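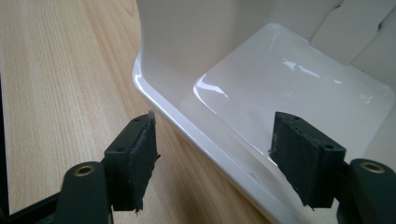 Section 2. Planning Your Purchase

Read this section before you place an order for the Rilevar hand-held gripper. It covers what to budget for besides the tool itself. Mounting and first use are in Section 3.

2.1 Decide how many tools you need

1. List the stations where demonstrations will be recorded at the same time.
2. Allow one gripper per station. Sharing between stations is possible, but each handover means a new calibration.
3. Add one spare if you plan to record on a daily schedule.

Note: Most first-time sites order 2 grippers and add more after the first quarter.

2.2 Budget for finger wear

Fingers and pads are consumables. Enter them as a running cost, separate from the equipment line.

1. Order 4 finger sets per gripper for the first year.
2. If your work involves rims, trays or rough parts, order padded fingers (Vestis type). Pads fray at the borders with use and are replaced as a pair.
3. For plain contact work, order bare block fingers (Horgan type).
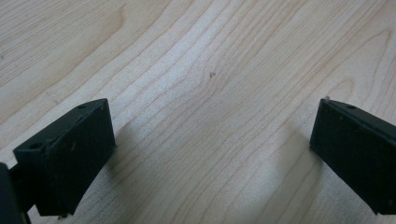 Figure 2-1. Fingers open over a wooden tabletop.

Caution: Do not mix a new finger with a worn one. Grip width readings will drift.

2.3 Plan the work surface

1. Use a table you already own if it is flat and does not rock.
2. Check it under your normal lighting – glare on a pale top or a glossy container can affect tracking.
3. Set aside money for a matte cover if the glare cannot be moved.

2.4 Request a quote

1. Send your station count and finger type to Pliso sales. Theerawat Phetsri handles new sites; Aqeel Niazi handles spares and renewals.
2. Ask for tool, fingers and calibration as separate lines.
3. Allow nearly 24 working days for delivery. Padded fingers may ship separately.

Note: Prices are reviewed each May. A quote issued before the review stays valid until its printed expiration date.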